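Papers > Casual Play > Drolum hints study > Section 4

Search this paper Go

4. Hint use in level-based picture quizzes

4.1 Setup

Drolum is a picture quiz with levels, one picture per screen, letter tiles underneath. Players type the name of the thing shown. We logged play from the November build through to the end of the test period, both phone and tablet. 3,011 players in the log after cleaning. Accounts that opened the game once and never typed a letter were dropped, same for test accounts from the studio side.

Two kinds of help in the game. A letter reveal costs coins. A skip costs more coins and leaves the picture marked unsolved on the level map. Outside help is the third kind and the one we care about here: answer lists, walkthrough pages, cheat sites, a friend on the sofa. We can't log that directly. What we can log is the shape of the play. A player who has been stuck on a picture, leaves the app, comes back and types the full answer with no wrong letters has very likely looked it up. Call this a clean return.

4.2 Picture sets

The 217 pictures in the test build came in two styles, drawn and photographed. Drawn ones were made by the Brirness team for the game. Photographed ones came from a mixed pool, household items mostly, some close up and from odd angles. Accepted answers were set by hand, with spelling variants let through where we thought of them (we did not think of all of them, see 4.4).

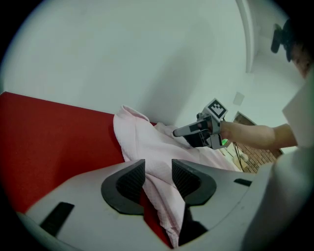
Figure 4. Pink cloth between the black finger pads of a hand-held gripper.

4.3 Clean returns by level

Early levels: few clean returns, few skips. Players mostly just guess. Middle levels are where it picks up. Coins run low, the next free coins are a day away, and the answer list is one search away. By the late levels the players left are a diffrent crowd, either good at it or very patient, and clean returns drop again.

Drawn pictures got fewer clean returns than photographed ones in the middle levels. Our reading is that a drawing already points at the one feature that matters. Hovland makes a similar point in his Illidley notes on logo quizzes, though his players were all in one room and could hear each other.

Letter reveals followed a flatter line. Players who bought one reveal tended to buy a second on the same picture, then stop.

4.4 Problems

Spelling. Plural or single, one word or two. Several players had the right idea and were marked wrong, then left and came back with the exact form on the list. That counts as a clean return in our log and it probably should't. We checked a sample by hand and moved the obvious cases out, but the rest are still in.

Shared devices also. Tablet accounts often look like more than one person, going by typing speed. No fix for this in the present data. Kjell Hovland suggested splitting tablet sessions by time of day; tried it, no clear gain, left out.

Draft text of June 2020, tables still to be renumbered.

Related items
Coins and patience in daily word games
Rastogi tile layout test: short report
Do players read the level map?
Spoiler-free hints, a first attempt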